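Flureo: calendar page-turning by teleoperation

README, last touched March 14, 2022

Hello! I'm Patricio Domínguez and I look after Flureo, a set of recordings where one of us drives a two-handed robot through a fiddly little job: turning the page of a spiral-bound desk calendar. There are 326 episodes in this release. I drove most of them myself from the back room at Satby, and my wrists would like you to know that.

The operator wears the Sisix gloves and the robot copies whatever the fingers do. You get hand joints, arm joints and camera video, all on one clock. Page turning sounds dull until you try it through somebody else's fingers (paper gives you nothing back to feel!), so expect plenty of hovering before a pinch.

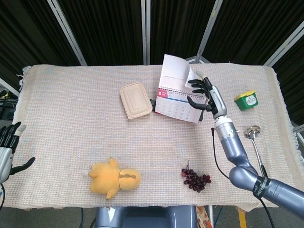 Each episode sits in its own folder, with joints.csv, the video files and a short notes.txt. The notes are mine, typed between goes, so forgive the spelling. If I fumbled and had another try, I left it in and put "retry" in the notes. 29 episodes are marked that way. Please don't throw them out without a look, they're my favourites for teaching recovery.

Joint angles are in radians. Glove readings are raw, straight off the Sisix box, and you'll want to smooth them a bit before training anything.

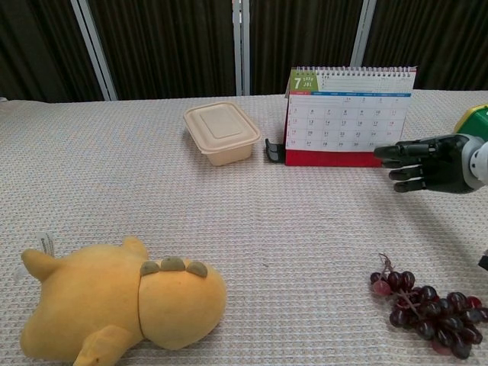 Splits are in splits.txt: 200 episodes for training and the rest held back for testing. I split by session, so neighbouring goes never land on both sides. If you're cropping the video to save space, go easy, as the policy does better when it sees what's around the calendar as well as the dates. I once trained on a tight crop and it fell apart the moment it met a table with a yellow plush dinosaur and a bunch of dark grapes on it, so keep the clutter in.

Known problems: version 2 of the loader reads the left hand's thumb with the wrong sign. Lockwood has a fix on the branch and I hope to merge it in April. Until then, flip it yourself in load_hand().

Found something odd? Open an issue and give me the episode folder name.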